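Home > Forums > Builds > Mobile Manipulation
Category: Build logs / Tags: arm, doors, contact
2 min read

Cabinet door build, pushing with one finger

timmer_71
Second stage of the Heno build in our shared workshop office. Target is a low wood-veneer cabinet with one hinged door. Fladex handles arm planning, Prindden does the door model. Approach pose is low, near the bottom edge of the door.

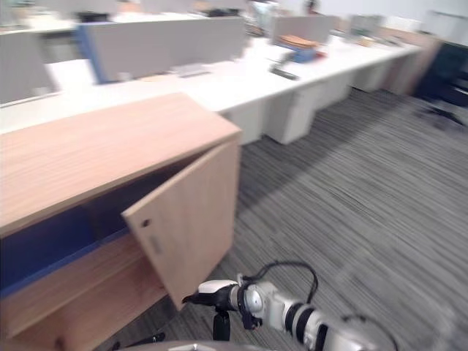
Gripper near the lower edge, door partly open.

The door angle estimate is good until the arm covers the edge. After that the error climbs. I logged 108 runs in June and 71 finished without a fault.

kelpbox
Why the bottom edge? Any error in height and you miss the panel completely. I'd work from the inner face, near the free edge. Longest lever, lowest force.

timmer_71
Tried that too. Index finger out, other fingers curled, aimed just under the latch plate.

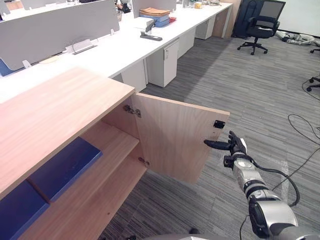 Replies on contact point

rowan2872
Disagree with kelpbox. The free edge gives the lowest force but the longest path for the wrist. Halfway to the hinges costs more torque and saves a lot of travel. Check the joint limits first.

kelpbox
Torque is not the problem on a door that size. Those are ordinary cabinet hinges.

timmer_71
Wrist travel is the limit on my arm. I'll move the contact point inward 2 cm at a time and log the current.

rowan2872
Also tie up the floor cables before you let the base move. The Timmermans clips hold on carpet if you use the wide ones.

kelpbox
Post the current plots either way. I still expect the free edge to win.

Previous thread | Next thread | Back to top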